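Skurkville, season 2 premiere: review

The first season left Gondal's crew stranded at the ferry terminal, and the new one picks up the same night. It's a slow start. Most of the first 20 minutes go on a funeral.
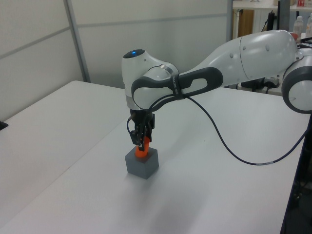

TV Reviews

Clem Pirihi is still the best thing in it as the harbour master. Her row with the mayor is well written and goes on just long enough. Jailson Teixeira joins as her brother and gets very little to do so far.
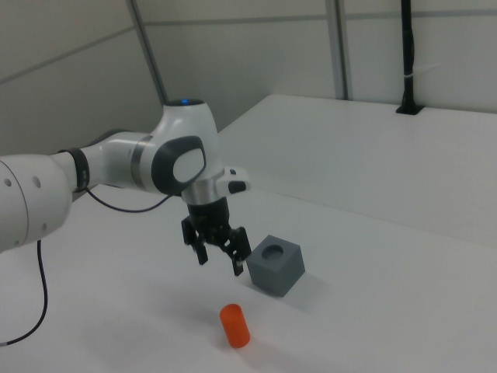
What doesn't work

The Lolard subplot. We spent half of last season on that missing boat, and it's explained away in one phone call. The night scenes are also too dark to follow.
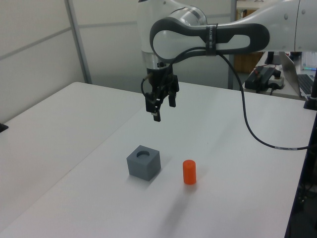 I'd still keep watching. The final scene on the pier sets up a proper feud, and the next episode is said to run 95 minutes.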